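Sernutance – leia-me do conjunto de receitas de família 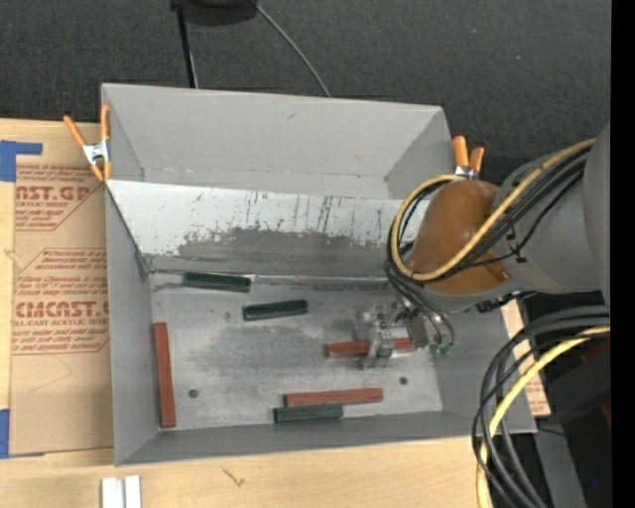
Leitura: 3 min

Oi! Se você caiu aqui procurando o arquivo com as receitas transcritas, ele está na pasta "dados" e se chama receitas.csv. Se quiser saber de onde veio tudo isso e o que dá (ou não dá) para fazer com ele, continue lendo, prometo não me alongar demais.

O que tem aqui

São 505 receitas copiadas de cadernos de cozinha manuscritos, quase todos em português, com umas páginas em italiano que vieram no caderno da minha tia-avó. Cada linha da tabela é uma receita. Quando a mesma receita aparece duas vezes no mesmo caderno (acontece muito com bolo de fubá!), deixei as duas, porque quase sempre muda alguma coisa: um ovo a menos, o forno "esperto" que vira forno "brando".

Os cadernos são 19 e estão identificados só por um código. As famílias que emprestaram pediram assim e eu achei justo. O caderno mais gordo rendeu 68 receitas e o mais magrinho, oito, todas de compota.

Colunas

id: código da receita, começando pelo código do caderno
titulo: como está escrito, com os erros e tudo
ingredientes: separados por ponto e vírgula
preparo: texto corrido
medidas_orig: as medidas do jeito que a pessoa anotou ("um prato fundo de farinha", "manteiga do tamanho de uma noz")
medidas_g: minha tentativa de passar para gramas
duvida: vale 1 quando não tive certeza de alguma palavra

Sobre medidas_g, um aviso de amiga: não confie demais. Para xícara e colher usei uma tabela só, que está em medidas.txt, mas xícara de caderno antigo é um bicho solto. Deixei em branco tudo o que era prato, pires, punhado ou "quanto baste". Se você for cozinhar de verdade, vá pelo medidas_orig e pelo seu bom senso.

Como transcrevi

Digitei quase tudo eu mesma, à noite, na mesa da cozinha, com o caderno aberto num apoio de partitura. A Shanthi Thambiah revisou os doces e a Bontu Ayele ficou com os salgados e com as páginas em italiano, que eu leio muito mal. Onde nós três discordamos, a leitura que ficou é a da maioria e a outra foi para o arquivo divergencias.txt. A discussão sobre "polvilho" ou "povilho" ocupa um pedaço vergonhoso dele.

Mantive a ortografia original no título e atualizei no preparo. Sei que tem gente que torce o nariz para isso – eu também torci no começo – mas sem essa atualização a busca não achava nada. Quem procurava "assar" perdia todas as receitas com "açar".

O que ficou de fora

Recortes de jornal e rótulos colados nas páginas não entraram, nem as receitas copiadas de livro quando consegui reconhecer o livro. Também tirei recados pessoais, contas de armazém e uma carta inteira que estava no meio de um pudim. Remédios caseiros ficaram de fora também: tem coisa ali que eu não queria ver alguém tomando por minha causa.

Problemas conhecidos

O caderno N07, que na pasta antiga se chamava Nisbet, tem manchas de gordura em várias páginas e muita coisa marcada com duvida = 1. O N12 está fora de ordem, porque a costura soltou e as folhas já chegaram embaralhadas. E se você abrir o CSV numa planilha e os acentos virarem sopa, escolha UTF-8 na importação, que resolve.

Alguns títulos estão vazios. Não é falha do arquivo, a pessoa simplesmente não deu nome para a receita e começou direto no "bata as claras".

Uso e citação

Pode usar para estudar, dar aula, fazer pesquisa ou montar o cardápio do domingo. Para vender livro, me escreva antes, que preciso perguntar às famílias. Se citar, basta "Sernutance, receitas manuscritas" e a versão.

Versões

1.1 – 24 de fev. de 2019. Entraram as páginas em italiano, corrigi a coluna de medidas do N03 e troquei ponto por vírgula onde devia.
1.0 – primeira versão, de dezembro, sem a revisão dos salgados.

Falta fazer

Separar tempo de forno numa coluna própria. Rever as compotas. Devolver o N15, que já passou da hora.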